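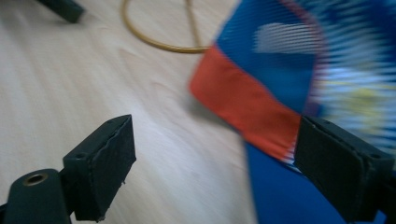 Adhiambo Mbwambo wrote:

> I have read the collection notes for the hat task twice now and I still can't tell what you throw away. The notes say "bad takes are removed." Bad how? If the cap slides off the stand and the person picks it up and tries again, is that bad? I would pay good money for that. Our own arm has never seen a human being make a mistake, and so when it makes one it just sits there with its hand out like it's waiting for a tip.
>
> Second thing. The Fuser loader reports 2,522 episodes for the set. The notes give no number at all. Is 2,522 everything, or everything that survived?
>
> Third thing, and the last for today, I promise. Motion blur. Some of the hand camera footage is mush when the cap goes past. Do you filter on that?

Hi Adhiambo, hi list,

Good questions, and I'm sorry about the notes. They were written in one sitting by the person who least wanted to write them (me), and it shows.

Taking the easy one first: 2,522 is what survived. We did not keep a running total of what was thrown out in the first weeks, which I now regard as a moral failing. From the point where we did start keeping track, the reasons for tossing a take fall into a few piles, and I'll go through them below.

On blur, no, we don't filter. We did at the start. Zervas, our checking script, scored every take for sharpness and rejected anything under a line that I drew by squinting at a plot. What it did with great efficiency was remove every take in which somebody moved at a normal human speed. The set that was left looked as if it had been performed by people carrying soup. We trained on it anyway, and got an arm that also carried soup. So the sharpness check is gone, the fast takes are back in, and if the cap turns into blue and red streaks for a few frames, the model can live with it. The fingers are nearly always sharp enough to tell you where the hand is, and the table camera doesn't move.

I'd still be glad to hear from anyone who has tried weighting those frames down in place of dropping the whole take. We haven't.

Now the piles.

The biggest is "person forgot to start from home." Every take is supposed to begin with both grippers up, open, and clear of the cap. People get into a rhythm, and by the middle of an hour they're starting the next take with one jaw already on the brim. I can't blame them. Placing a cap on a wire stand and taking it off again is not what anyone dreamed of as a child. But a start with the jaw already closed teaches the model that caps arrive pre-grasped, so those go.

The next pile is cables. The grippers are wired, and the wire goes where it likes. If a cable drags the stand, out it goes. If a cable just lies there in view looking smug, it stays.

Then there's the pile I'm least proud of, which was labeled "other" until I opened it. It held takes where the person did the job perfectly well but in a way the collection lead (me again) hadn't imagined. Grabbing the cap by the crown instead of the brim, for one. Turning the stand under the cap, for another. I put them all back. You'll find them tagged "odd" in the release, and please use them. Our better grasps on the floppy part of the cap came in only after those did.

For the new people on the list who asked what the setup looks like, we use a pair of hand-held grippers, one per hand, over a small wooden table inside a curtained frame. The view from the head side:
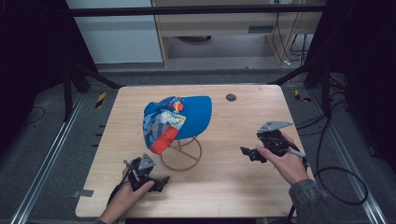
Adhiambo, further down in the same mail:

> One more, sorry. Both hands are in every take I've opened. Is that a rule? With a cap I can see the point of the second hand for maybe half of it, and for the rest it seems to be there for moral support. Our arm on the left now drifts around when it has nothing to do, and I suspect it learned that from you.

It did learn that from us. I checked.

There was a rule, and the rule was "both grippers stay over the table." The thinking was that a hand which leaves the picture and comes back is hard to line up with its own wrist footage. True enough, but we never told anybody what the idle hand should do over the table. So each person made something up. One hovers. One follows the working hand around at a polite distance, like a butler. One, and I have gone through a lot of takes to confirm this, conducts.

A model fed all of that does a kind of average, and the average of hovering, butlering and conducting is what your left arm is doing.

The rule from this month on is that the idle hand parks open at its own side of the table and stays put until it's needed. Adding 30 takes with the parked hand to our small test set was enough to see the drift go down, though I wouldn't hang anything heavy on that. It was one policy, one cap, one very patient afternoon. The full recollection will take longer. If you're in a hurry, freeze the left side whenever the gripper width and the wrist position haven't changed over a short window. It's ugly. It works all right here.

A few other things that ought to have been in the notes, in the order they came to me while making coffee:

Where the cap starts. We said "random." It wasn't. People put the stand back near the middle of the table every time, whatever the instructions say, because the middle of a table is where things go. We now have the Wuditach sheet, which is a printed list of 11 starting spots with a direction for the brim at each, and the person works down it. After the last spot you go back to the first. Nobody enjoys it but the spread is far better. If you're splitting train and test on starting position, do it only with takes tagged "sheet," or you'll be testing the middle against the middle.

Which way up. A cap upside down on the table is a different job from a cap already on its stand, and we mixed the two under one label for much too long. They're split now. The labels "on," "off" and "rescue" are the ones to trust. Anything still carrying the old label "hat" is in line to be gone through by hand, by somebody who has annoyed me.

Drops. To answer the part you said you'd pay for: drops stay in, as long as the person recovers and finishes. They are the "rescue" takes. There are fewer than I'd like. People who know they're being recorded get careful, and people who get careful don't drop hats. I asked one session to drop the cap on purpose and every drop looked like a bad actor fainting. I'd take ideas on this. The best I've had so far is to schedule sessions for right after lunch.

Pads. The foam on the gripper pads wears, and the edges get ragged. We change them when the grip goes, not when the looks go, so you'll see the same fingers look tidy in one batch and moth-eaten in the next. I've come to think that's a good thing for the training, though I admit it is also what I'd say if I'd forgotten to order pads. The batch file has a pad field. It was filled in by memory before the middle of the set, so treat it as folklore up to there.

Clarnine. Several of you asked if the Clarnine converter handles this release. It handles the table camera and the gripper widths. It swaps left and right wrist footage if you don't pass the flag, and it does it without a word, so you'll get a perfectly healthy training run and an arm that reaches for its own elbow. Pass the flag. I've asked for the flag to become the default.

Empty approaches. These are new. The cap isn't in the wrist view at all, the jaws are open, and the hand is on its way to the stand or away from it. We used to trim them off as dead time. Trimming made the files smaller and the arm dumber: it was fine once it was near the thing and hopeless at getting there. We now leave 3 seconds before first contact wherever the recording has them. A typical frame from the hand camera, with the base of the stand a good way off and the jaws wide:

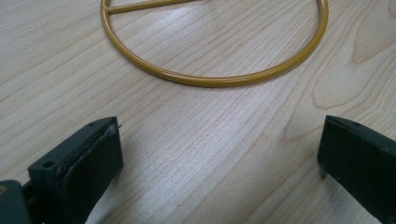

One reply that came to me off the list asked whether all that bare table isn't simply a waste of training time, and whether the model won't just learn the wood grain.

Fair, and it might. With one table and one lamp arrangement, the grain is the most reliable thing in the whole set. It is certainly more reliable than our naming. The glare is another one. It sits on the wood in plenty of the wrist views, and I'd bet a modest lunch that some part of the network is steering by it. We tried the usual color and brightness jitter and it helped with the glare a little and with the grain not that I could measure. The next thing is a cloth over the table for part of each session, plain first, then something loud. If somebody here has already done this and found it useless, please speak up before I go and buy the loud one.

As for wasted time, I'd like numbers before I argue. What I have is two runs of the same policy, one on trimmed takes and one on untrimmed, and the untrimmed one reached the stand more often from the far spots on the sheet. From the near spots I couldn't tell them apart. I'll put both sets of logs up with the corrected notes.

On the corrected notes: Adhiambo, would you read them before they go out? You're the only person who has read the old ones twice. I'm told the second time was worse.

Things I still owe the list:

The tag list with a plain sentence for each tag, including "odd."

A file saying which takes were collected under the old both-hands rule, so people can drop or freeze them.

The reject counts from the point where we began keeping them. They'll come with the reasons as typed at the time, and some of those just say "no."

If you have a cap take you can't make sense of, send me the take number and I'll look it up. Please don't send the take itself. The list server cuts off big attachments, and then I get a very small part of a hat.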